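4.3 Running a Disassembly Trial

This section covers one complete trial of the contact-guided removal method on a desktop computer tower. Read Section 4.2 (Calibration) first. The method compares two search strategies, Tarnia and Holitz, under the same starting conditions, so the order of the steps must not change between trials.

Before you start

1. Disconnect the tower from mains power and remove the side panel.
2. Lay the tower on its side on the slatted work surface, with the motherboard facing up.
3. Place the parts fixture beside the open case. Check that its slots and pockets are clear of loose screws.
4. Move the arm to the home pose and confirm that the gripper opens and closes fully.

CAUTION: Keep hands out of the case whenever the arm is enabled. Press the stop button before moving any cable by hand.

Running the trial

5. Open the Bandumer console and select the strategy named on the trial sheet.
6. Set the contact force limit to 2 newtons. Do not raise it to finish a difficult trial — a trial that stops at the limit is a valid result.
7. Start the approach. The arm descends over the motherboard at reduced speed and pauses above the target. 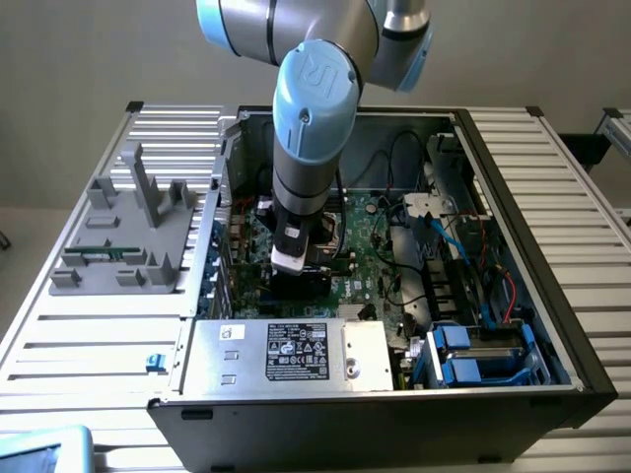 8. Check the clearance to nearby cables and to the drive cage. If a cable crosses the path, stop the arm, move the cable and return to step 7.
9. Press Continue. The controller searches for contact and records force and position until the part is released or the time limit of 32 seconds is reached.
10. Enter the outcome as Released, Stopped at Limit or Timed Out.

NOTE: Run each strategy 17 times per tower model. Trials interrupted by the operator are left out of the comparison and must be repeated.

Known results

In the March series, Tarnia released more parts than Holitz on boards with crowded cabling. On open boards the two strategies performed alike. The force records are kept in the Roy archive. Requests for access should be sent to Mathis Masson.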